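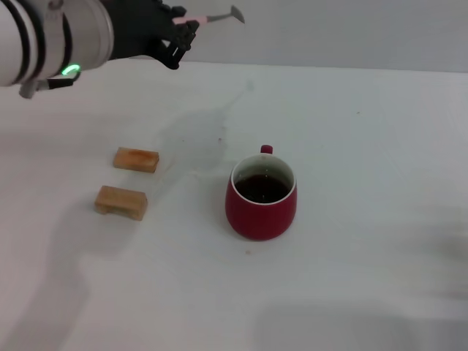

¿Cuándo conviene que un club pequeño cierre sus fichajes de verano?

Antes de que empiece la pretemporada, aunque eso obligue a renunciar a los jugadores que quedan libres a última hora. Es la norma que sigue Evangelia Kyriakidis desde que se hizo cargo de la dirección deportiva del Urkitz, y la que piensa mantener este verano pese a que el calendario está todavía en el aire.

16/6/20

Kyriakidis recibe en las oficinas del club, en el primer piso de la tribuna vieja. El equipo no compite desde marzo y el césped está más alto de lo normal. Lleva tres temporadas en el cargo y antes trabajó como ojeadora para el Clerkham, donde veía partidos de categorías inferiores casi todas las semanas. De aquella época conserva la costumbre de tomar notas a mano.

"Tengo 28 cuadernos en casa", dice. "Los informes se pasan luego al ordenador, pero la primera impresión la escribo en la grada. Si espero a llegar al hotel, ya he leído la opinión de otros y me cambia la mía."

La plantilla del Urkitz terminó la última jornada disputada en mitad de la tabla. Kyriakidis cree que el puesto era justo. El equipo encajaba poco y tenía problemas para marcar fuera de casa, sobre todo contra rivales que esperaban atrás. Por eso la prioridad es un delantero centro, y después un lateral izquierdo que pueda jugar también de central.

"El delantero lo buscamos desde el invierno. Teníamos uno casi cerrado y se fue a un club que pagaba el doble. No le reprocho nada. Yo habría hecho lo mismo con su edad."

No quiere dar nombres. Reconoce que hay conversaciones con dos futbolistas, uno de ellos cedido, y que el presupuesto será menor que el del año pasado. Sin taquilla desde marzo, el club ha tenido que revisar las primas y aplazar la reforma de los vestuarios. De los 623 abonados, la mayoría ha pedido que el dinero de los partidos pendientes se descuente de la próxima temporada, y una parte ha renunciado a la devolución.

"Eso ayuda, pero no paga a un delantero. Hay que ser claros con la gente. Vendrán tres jugadores, cuatro si sale alguien que ahora mismo tiene contrato."

Sobre las salidas habla con más detalle. El portero suplente acaba contrato y no seguirá, porque el club quiere subir a uno del juvenil. Tampoco continuará el extremo que llegó cedido en enero. En cuanto al capitán, que cumple 34 años en otoño, la renovación depende de él.

"Le hemos ofrecido un año más, con otro sueldo. Está pensándolo con su familia. No le he puesto fecha y no se la voy a poner."

La cantera ocupa buena parte de la conversación. Kyriakidis insiste en que el filial debe entrenar igual que el primer equipo, con el mismo dibujo y los mismos horarios siempre que sea posible. Cuando llegó, cada categoría jugaba como quería su entrenador. Ahora hay una reunión al mes entre todos, que durante el confinamiento se hizo por videollamada y salió, según ella, bastante mal.

"La primera fue un desastre, hablábamos todos a la vez. A la tercera ya funcionaba. De ahí salió la idea de revisar los minutos de los juveniles, y vimos que uno de los mediocentros había jugado 461 en toda la temporada. Es muy poco para un chico que entrena cuatro días por semana. Este año saldrá cedido o jugará aquí, pero tiene que jugar."

Preguntada por los agentes, responde que los trata a todos igual y que contesta siempre, también para decir que no. Recibe muchos vídeos. Los mira enteros si duran menos de cinco minutos, y luego pide dos partidos completos, uno de ellos perdido. Le interesa saber qué hace un jugador cuando el equipo va por detrás y no le llega el balón.

Del entrenador dice que tiene contrato y que participa en cada fichaje. Han discrepado en uno, el del central zurdo que acabó siendo titular. Él lo quería y ella no.

"Tenía razón él. Me pareció lento y lo es, pero se coloca muy bien. Lo apunté en el cuaderno siguiente para no olvidarlo."

La pretemporada debería empezar en cuanto la federación confirme las fechas. El club tiene apalabrados dos amistosos, el primero en campo del Clerkham, si se permiten los desplazamientos. Antes habrá que pasar las pruebas médicas y repartir los turnos de vestuario en grupos reducidos. Kyriakidis espera tener para entonces al delantero firmado. El lateral, admite, puede tardar algo más.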